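Skoltum Countertop Water Filter
Section 4: First Set-Up and the First Month

Read this section before you open the filter bag. The quick card in the box covers the same ground in six drawings, and the drawings leave out the two steps that people most often have to redo.

4.1 Before you start

You need a sink with a threaded faucet, a bowl that holds at least 2 quarts, a clean towel and a pencil. You do not need plumber's tape. Plenty of advice online says you do, and most of it seems to be copied from instructions for shower heads. The adapter seals on a rubber washer, and tape on the threads can keep that washer from seating.

Check your faucet type first. The filter does not fit pull-down sprayers, faucets with a built-in sensor, or faucets with no threads at the tip. There are universal adapters for sale that claim to solve this with a clamp. We have tried several and would not leave any of them running in an empty house.

CAUTION: Cold water only. Hot water damages the filter block and may release material it has already trapped. If your faucet has a single lever, move it all the way to cold before you turn the diverter.

4.2 Attaching the adapter

1. Unscrew the aerator from the tip of the faucet. Turn it clockwise as you look down from above. If it will not move, wrap it in the towel and use pliers gently.

2. Look inside the faucet tip for an old washer. Take it out. Two washers stacked together will drip, sometimes not until the next morning.

3. Press the new washer flat into the adapter. There is a thick one and a thin one in the bag. Start with the thick one.

4. Screw the adapter on by hand until it stops, then a quarter turn more. Do not use pliers here. A cracked adapter is not covered by the warranty.

5. Run cold water with the diverter closed and watch the joint for a full minute. If it drips, change to the thin washer before you try tightening anything.

NOTE: Keep the aerator. You will want it when you move out, and the spot under the sink where everyone puts it is the spot where it gets lost. Tape it inside the back cover of this manual.

4.3 Flushing the cartridge

1. Take the Drekero cartridge out of its bag and remove both end caps. The bottom cap is clear and easy to miss. With it left on, the unit will give a thin trickle and you will think it is broken.

2. Drop the cartridge into the housing, arrow pointing up, and close the lid until it clicks.

3. Open the diverter and run cold water through the filter for 12 minutes. The first water will be gray or black with carbon dust. Throw it out. It does plants no harm, but it does them no good either, whatever you may have heard.

4. Turn the water off, wait a few minutes, then fill a bowl and look at it against something white. If you still see specks, flush again.

You may read that a five-minute flush is plenty. It may be, with soft water and good pressure. We have no way of knowing what comes out of your pipes, so the longer time stands.

4.4 Where to put the unit

Set the housing beside the sink on a flat surface, with the hose in a loose curve. A kinked hose is the usual cause of slow flow. Keep the unit out of direct sun, which encourages algae in the clear part of the housing, and well away from the stove. The plastic is safe for drinking water and is not made for heat. 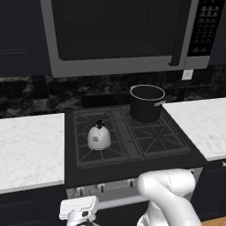
If counter space is tight, the unit can also stand on a low shelf, as long as the shelf is lower than the faucet tip and the hose reaches without pulling. Do not lengthen the hose with garden or aquarium tubing.

4.5 What the filter will and will not do

The cartridge reduces chlorine taste and smell and catches sediment such as rust flakes. It does not soften water. It does not remove salt, nitrates or bacteria. If you have a private well, have the water tested by a lab before you count on this filter or any other. Be wary of free home tests offered by people who also sell equipment.

The handheld meters sold online measure dissolved minerals, and this filter leaves those in place. A reading of 200 before and 200 after does not mean the cartridge has failed. It means the meter is measuring something else.

4.6 When to change the cartridge

The Drekero cartridge is rated for 700 gallons. Treat that as an upper limit. The rating assumes fairly clean city water, and an old building with rusty pipes will use a cartridge up much sooner.

1. Write the month you installed it on the label with the pencil. Ink runs.

2. Change the cartridge when the flow drops noticeably, when the chlorine taste comes back, or after six months, whichever is first.

3. Flush the new cartridge as in 4.3. A cartridge change does not let you skip it.

The Skustik reminder light on the lid is a timer and nothing more. It starts when you press the button and has no idea how much water you have used. If you forget to press it in October, it will be wrong in April.

CAUTION: Do not rinse, bake or backwash a used cartridge to get more life from it. The flow may improve for a day or two. The carbon is still spent.

4.7 If you go away

After more than two days without use, run cold water through the filter for a full minute before drinking. After more than two weeks, replace the cartridge and wash the housing with dish soap and cool water. Rinse it well and let it air dry with the lid off.

For leaks at the lid, go to Section 5.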